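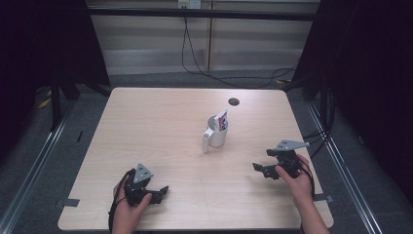 Desk, February. Packet lives in mug now.

A thread about the mug on my desk, which I have been told is "not a filing system."

1/ The mug is white. It has a long skinny handle that runs nearly all the way down the side, so from a distance it looks like a small pitcher with ambitions. I have never poured anything out of it on purpose.

2/ It came from my sister-in-law, Nanna Eskildsen, who went through a pottery phase and then, very quickly, a getting-rid-of-pottery phase. The mug isn't hers. She bought it from the person at the next stall. That should tell you how the pottery phase went.

3/ You can't drink from it comfortably. The handle takes one finger, maybe two if you're on good terms with your knuckles, and then the whole thing tips toward your chest. I lost a shirt learning this.

4/ So it became the mug where flat things go. Receipts, seed packets, the little card that comes with a thing and says to keep the little card.

5/ Let me talk about the desk, too, while you're all here. Blond wood, rounded corners, almost square. I bought it secondhand from Stellan Viklund for 400 kronor and a promise to carry it down the stairs myself. The stairs were the expensive part.

6/ Almost square is a strange shape for a desk. Everything you own ends up in the middle of it, like guests at a party where no one knows the host.

7/ It also has one of those round gray cable holes, set in toward the far side. I use no cables that go through it. In the time I've had the desk it has swallowed a pencil, a guitar pick and half of a very good cookie.

8/ I looked up a proper desk organizer. Lekden makes one with eight compartments. EIGHT. I don't have eight kinds of thing. I have "flat" and "other."

9/ It was 300 kronor, and then the matching tray was extra, and then the lid for the tray was extra. I closed the tab and patted the mug.

10/ Jonatan Ljungberg (replying to me, at length, in private, like a coward) wants to know why I don't just throw the flat things away. Jonatan keeps every key he has ever owned in a boot.

11/ Okay, a small break for soup.

12/ Back. The soup was fine. I cleared the desk before I ate, meaning I picked up everything that wasn't the mug and set it on the bed. Tonight I'll pick it all up off the bed and set it on the chair. This is called a routine and people pay for apps that do it.

13/ What I like about a mostly bare desk is that it makes me look like a person who answers letters. I owe Tyra Hedlund a letter from two apartments ago. She has moved twice since. I believe I am waiting for her to settle.

14/ Someone asked what the packet with the red and blue on it is. It's the one I need to deal with. There is always one. When I deal with it, another one gets promoted.

15/ The trick, if you want one, is that the mug has to be a little too short for the job. If the packet disappears completely you'll find it when you move out. If it sticks up over the rim it looks at you all day with its corner leaning over, and by evening you give in.

16/ I tried a taller container first, a vase from the Murna outlet. Perfectly nice vase. I lost a dentist appointment in there.

17/ Vidar Hägglund says he keeps his papers in a binder with tabs. Vidar, I say this with love, we know. You brought it to dinner.

18/ Update on the pencil from post 7: found it under the desk, behind the wastebasket, with the guitar pick. Still no cookie. I've decided not to look any harder than that.

19/ Several of you want to know if the mug goes in the dishwasher. It used to, when it was a mug. It gets a wipe now and then, and once a season I tip it upside down over the wastebasket and see who I used to be. Last time: a ferry schedule, three buttons in an envelope, and the warranty for a kettle I've never owned.

20/ Yes, I kept the warranty. It's in date. If that kettle ever turns up I'm ready.

21/ Nanna has now seen this thread and says she'd like the mug back. Nanna, it's load-bearing.

22/ She says I can keep it if I come over and help her get rid of the kiln. She has the kiln listed for 1,875 kronor and one person has written, asking if it fits on a bicycle.

23/ I've said I'll come once I've dealt with the packet. Please don't anybody tell her how long these take me.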